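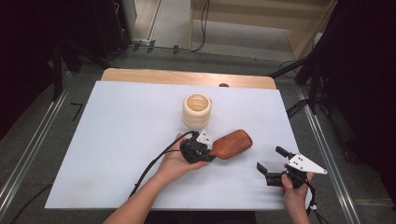 Un cepillo de madera sujeto por una pinza y un vaso color crema sobre la mesa.

Melati Pangaribuan lleva dos temporadas organizando rutas a pie por el casco viejo de Relton y no se fía de casi nada de lo que se publica sobre la ciudad. «Leo que es "auténtica" y me pregunto quién ha dormido allí más de una noche», dice.

Le pregunto por la famosa ruta de los miradores, la que la agencia Plillis vende por 56 euros. Resopla. «Son dos miradores. El segundo es un aparcamiento con barandilla.» Según ella, el folleto promete 234 escalones medievales; la escalera, sostiene, se rehízo entera cuando llegó el funicular, y de medieval queda el nombre.

Rajeshwari Pillai, que diseña itinerarios para Semaan, la escucha con paciencia. «La gente viene tres días, quiere una foto y cenar bien. No veo el engaño», responde. Defiende también el barrio de Grida y su mercado nocturno, abierto desde abril. Fui a las diez de la noche – la hora buena, me habían jurado – y encontré cuatro puestos de imanes y una cola para las patatas.

La oficina local presume de 3524 visitantes en un mes. Cuando pregunto cómo los cuentan, Pillai admite que no lo sabe. Pangaribuan sí tiene una teoría: «Cuentan a los del autobús al bajar y otra vez al subir».

¿Merece el viaje, entonces? «El río, sí», concede. «Por la mañana, sin guía. Ni siquiera conmigo.» Pillai añade que en Semaan también hay una excursión al río. Cuesta lo mismo que la de los miradores.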